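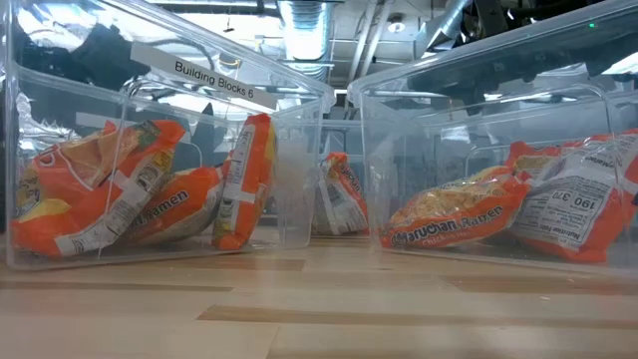

Ramen in the Building Blocks 6 bin.

So my aunt left me her shop in Grendstead, and with it came 138 keys and no list of what they opened. I moved in during November, which was dumb, because the heat only reached the back room and I slept there in my coat with the radio going.

Kyu-ri Chae from the bakery came by the first night with soup. "You found the Stikilen door yet?" she asked. I laughed. She didn't.

I started trying keys after supper - a few cupboards, the coal hatch, a desk full of rubber bands. Key 21 was small and kind of greenish, and it fit a door behind the coat rack I'd have sworn was wall. Stairs, going down. I could smell the sea, and we're two hours from any sea!

"Aunt Jo?" I said, like an idiot.

Somebody down there put a kettle on.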